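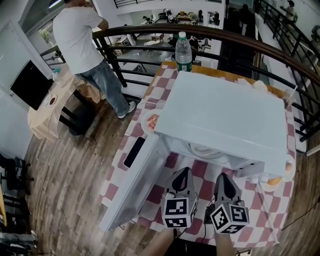
Home Files Issues Wiki Releases

Lemeo: startup surge recordings from small inverters

November, by Hazel Yazzie

Lemeo is a set of 207 recordings of ordinary household loads starting up on small battery inverters. I got hooked on this after my well pump kept tripping a perfectly good inverter that was supposed to have plenty of headroom, and I couldn't find raw curves anywhere, only peak numbers on spec sheets. So we made our own, and I'm thrilled with how much there is to see in them!

Each recording covers the load switching on and the four seconds after that. You get battery voltage, battery current, output voltage and output current, all on the same clock. Desmond Esposito built the trigger box (a lovely little thing, schematic in the hardware folder) and Keisha Baptiste did most of the bench work in her garage at Losholm.

Files

One CSV per recording, with a plain text note beside it. The file name gives the inverter, the load and the run, in that order. Inverters are called A through D. A and B are modified sine wave units, C and D are pure sine. Please don't average across the two types, the current sensors see very different waveforms.

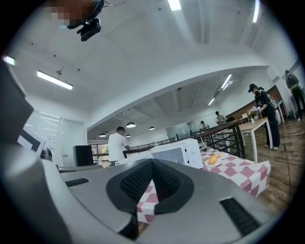 Columns are time in milliseconds, then volts and amps for the battery side, then volts and amps for the output side. Missing samples are left blank, never zero. If your plot has gaps, that's the logger filling its buffer, and it only happens on inverter B. Jalen Van Dusen wrote a reader script that handles the blanks and lines up the trigger point for you, and it runs in a blink even on my ancient laptop.

Loads

We have 62 different loads so far: pumps, fridges, fans, power tools, chargers, a very grumpy air compressor, and kitchen stuff. 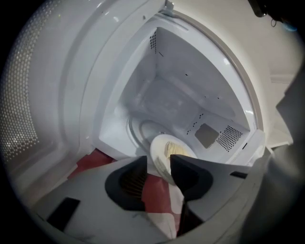

Kitchen loads turned out to be the most fun of the lot. A microwave's cooking rating is the power going into the food, so the draw at the plug is quite a bit higher, and then the transformer models add a kick at switch-on that depends on where in the cycle you catch it. The notes use two states for these, "cooking" and "door open". Door open means swung all the way like the white one here, with the mesh panel out to the side and the cavity wide open, and the magnetron can't run in that state. Those curves are tiny but great for checking your sensor noise!

Known problems

The cold weather runs from Cenholm have a current offset of around 4 amps on the battery side. Subtract the average of the samples before the trigger and they're fine. Hollis Mbeki is redoing the fridge runs with a longer window, as some compressors try twice before they catch.

Battery cables were the same length on every run except the compressor ones. The notes say so.

Contributing

Send a CSV and a note through Issues. Weird loads very welcome.

Last updated: November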